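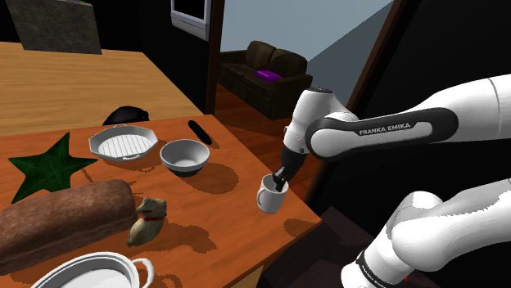 Buy the motors first and worry about simulation once something moves, Witold Tokarz wrote under my last post. I went the other way and spent $347 on Undisar before I had a single joint bolted together, so this review is partly a reply to him.

Projects > Arms and grippers > Reviews

Last updated: October

Reading time: 4 minutes

Undisar is a desktop simulator for robot arms from Plirnent. You get the program, a set of furnished rooms, a library of household objects and a handful of ready-made arms. I bought it to plan Obi, the tabletop arm I'm building in a bay at the Millach workshop. Obi's job is to clear a kitchen table. It's a small arm with a two-finger gripper and a reach a good deal shorter than I'd like, and I wanted to know where to bolt it down before I drilled the bench.

Installation

It took most of an evening. The installer is fine, but the object library is a separate download with its own licence key, and the key arrived by email two hours after the receipt. The manual is a PDF. It covers the basics properly and goes thin when you get to importing your own arm.

The rooms

The one I've used most has an orange wooden table with another room visible behind it, and it comes loaded with kitchen things: a mug, a bowl, a baking dish, a long loaf, a cucumber. I left the default arm in place for the first week. It has FRANKA EMIKA lettered along it and looks far tidier than Obi ever will. For working out an approach to a mug it did the job. You drag the wrist over, point the gripper down, lower the fingers into the mouth and look at what the rest of the arm is doing while you're there.

The clutter is useful. My own test layouts had always been one object on a bare board, and I hadn't thought much about getting to a bowl with other things in the way. You can delete items or move them with the mouse. There's no way to lock one in place, so I kept knocking the loaf when I meant to turn the view.

Shadows are hard and dark. That suits me for judging heights by eye. If you plan to train a camera on the output, you'll want softer lights, and those are three menus down.

Importing Obi

I set aside a Sunday for this and needed all of it. Undisar reads the usual robot description files, but mine had a joint axis flipped and the error message only said the model was invalid. Once it loaded, the wrist was upside down. I fixed that in the file by hand. Colours didn't carry over, so Obi is grey in every room.

After that things went quickly. With the base at the back corner of the bench, Obi couldn't get to the near edge of the table at all. Moving the base 200 mm along the long side fixed it. I'd have drilled the back corner otherwise, and the bench belongs to the workshop.

Gripping

The grip physics is the weak part. I ran a batch of 356 mug grasps overnight with the starting position shifted a little each time. The log records every run, and you can replay any of them, but a fair share of the failures had the mug creeping out of closed fingers as if it were greased. Raising the friction setting stopped the creep and made the mug stick to one finger on release. I never found a value I trusted. I now use Undisar for reach and collisions and leave gripping to the real bench, where Obi's rubber pads behave differently anyway.

Handles cause trouble too. The collision shape on the mug seems to be simpler than the one drawn on screen, so a finger can stop short of a handle it hasn't touched. There's a finer setting. It slowed my computer to a crawl.

Speed and stability

My desktop is five years old with a mid-range graphics card. One arm and one table run smoothly. Two arms don't. It crashed four times in the month, always while saving, and the autosave got everything back except the camera views.

Support

I sent Plirnent two questions. The one about the flipped axis was answered the next morning with the correct line to change. The one about friction got a link to the page of the manual I'd already quoted in my email.

Price

$347 is a lot for a hobby build, and there are free simulators that do more if you're willing to put your own rooms together. I wasn't. Getting a furnished kitchen on the first night was worth a good part of the money to me. There's no home licence, and a licence covers one machine. Moving it from my house to the workshop computer means signing out of the first one, which I've forgotten to do twice.

Rating: 4 out of 5 for layout and reach, 2 out of 5 for anything involving grip.

As for Witold's advice, the motors are ordered now. The base plate is drilled and sitting on the bench in its new spot, and I'll post the reach measurements from the real arm once the shoulder is on.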